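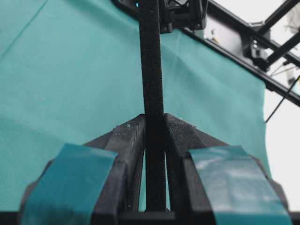 Brendville, July

Shop Practice > Small Automation > Tips for Safe Use > Straps, Tape and Dust

Gripping Straps Safely: Workshop Tips Following a Release Fault

The Brendville community workshop has revised its guidance for members who use the small gripper arms to hold, pull or feed strap material. The revision follows a fault in which a gripper with taped fingers failed to release a hook-and-loop strap when commanded to open. The arm continued to its next position with the strap still attached at the far end, and the mount was pulled out of line. There were no injuries. The arm was returned to use after its mount had been realigned and both fingers replaced.

The review was carried out by Anju Joshi, who is responsible for equipment safety at the workshop. Two causes were found. Adhesive had crept from a lifted tape edge onto the gripping face of one finger, and fibers shed by the strap had collected in the adhesive. Neither would necessarily have held the strap alone. The controller had also been set to treat an open command as a completed release, without checking that the fingers had parted.

Members are asked to follow the tips below whenever a woven, fuzzy or hook-and-loop strap is handled.

Before starting

Inspect the gripping faces under a good lamp. Fine ribs hold the strap well, but they also hold dust. Brush along the ribs with a dry, stiff brush, then wipe with a lint-free cloth. Do not use oil, furniture polish or silicone spray on any part of a finger.

Check every edge of the tape. Tape on the outer faces of printed fingers is permitted for marking and for protection against scuffs. It must stop short of the gripping face. A wrinkle can be left in place if it is firmly stuck down at both ends. A lifted edge may not be pressed back and reused; remove the strip, clean off the residue and apply a new one.

Old adhesive comes away most easily when the strip is warmed with a hair dryer on its low setting and peeled back slowly on itself. Take the fingers off the arm first. Printed parts soften if they are heated for too long, and a softened finger will no longer meet its partner squarely at the tip.

Look at both ends of the strap. If one end is fixed to a rail, bracket or mount, the arm is working against an anchored load and the speed must be reduced to the lowest setting. Cables near the rail should be tied back so that a strap pulled sideways cannot catch them.

Hang backdrop cloths clear of the arm's travel. A loose lower corner can be drawn in between the fingers along with the strap.

While the arm is running

Keep hands, sleeves and lanyards outside the marked area. An indicator light on a mount or housing should not be read as a sign that the equipment is safe to touch. Treat the arm as live until the supply has been switched off at the wall.

Test the release 10 times with a scrap of the same strap before regular work begins. If the scrap hangs on either finger even once, stop and clean both faces again. The Clisard controllers in the main room now require a finger position reading after each open command, and this setting may not be turned off by members.

If a strap does not release

Press the stop button and switch off the supply. Do not pull on the strap. Tension stored in it can move the arm or snap the fingers shut when it lets go. Support the arm with one hand from behind the wrist, unfasten the far end of the strap if it can be reached, and only then open the fingers using the manual screw. Report the fault at the desk before the arm is used again, including in cases where the strap came free easily.

Care of straps and work areas

Hook-and-loop material sheds throughout its life. Vacuum the work area at the end of each session with the Dustgate unit and the soft brush head, including the rails and the cloth. Close the hooks against a matching piece of loop when a strap is put away, or they will gather lint from the drawer. Straps with frayed edges should be placed in the discard bin in the Partanen room.

The fault is recorded in the workshop log as entry 387. Members may read the entry at the desk on request. Replacement fingers and approved tape are kept in cabinet 2.

Brendville Community Workshop | Contact: equipment desk, extension 674 | Copyright Brendville Community Workshop | Back to top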